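Plant Lending Shelf Opens at Maluleke Hall

Anyone in Drelunport with a bare windowsill and a bit of doubt about their green thumb now has somewhere to turn. The Maluleke Hall opened its plant lending shelf on 12th August, and by lunchtime there were people on the front steps comparing leaves and swapping stories about the ones that didn't make it.

Borrowing works much the way it does with a library book. You sign your name, pick a pot, and take it home for 18 days, with the option to keep it longer if the two of you are getting along. Ten pots from the Wenum nursery got the shelf started, and neighbors have been bringing in cuttings of their own ever since word got out in June.

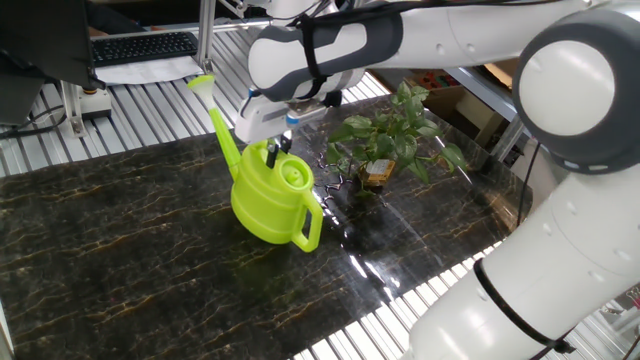

Watering is where most beginners come unstuck, says Naledi Moodley, who runs the shelf and has kept houseplants since she was a girl. She would like everyone to slow down a little and feel the soil with a finger before pouring anything at all. A small can with a long, slender spout and a sprinkler rose, like the lime-green one by the potted plant, is the sort she likes for indoor pots — it gets in under the leaves nicely, and it's light enough for children to help. Trailing plants with heart-shaped leaves are her pick for first-timers, and she is happy to talk about them for as long as you care to stand there.

Borrowers can also pick up a care sheet, printed by Fokik on Mill Street, with room on the back for notes about light and drafts and whatever else you notice along the way. Returns go on the low table just inside the side door, and spare saucers are very welcome.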